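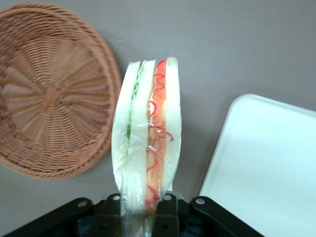 Ladlow sandwich cell: looking after the gripper

Welcome to the gallery for our little sandwich cell at Caken! Joelle Karaki and I have been keeping it in shape through September, and several of you asked what the setup looks like close up, so this page is mostly about the gripper end - the part that gets all the wear and all our attention.

Wrapped sandwiches are wonderful test pieces. The bread gives under almost any pressure, so we teach the pick low down, on the twist of plastic wrap, and leave the slices alone. When the fingers close on that narrow neck and the whole sandwich stands up on its end, bread edge, orange filling and all, I still grin every time.

The fingers get wiped down at every changeover. Plastic wrap leaves a film you can hardly see, and Wim Van der Linden showed us how quickly it builds up (a dry cloth first, then a damp one, and never the other way around!). The fasteners get a look at the same time, and every 3000 picks we take the fingers off completely and check that they still close parallel.

Basket and tray positions were taught separately. Bump either one and it's worth running the slow cycle 8 times before going back to full speed - it takes 2 minutes and saves a squashed lunch.

Close-ups by Poppy Stockdale. Questions about the finger settings can go to Bradley Ellwood at the Ladlow bench.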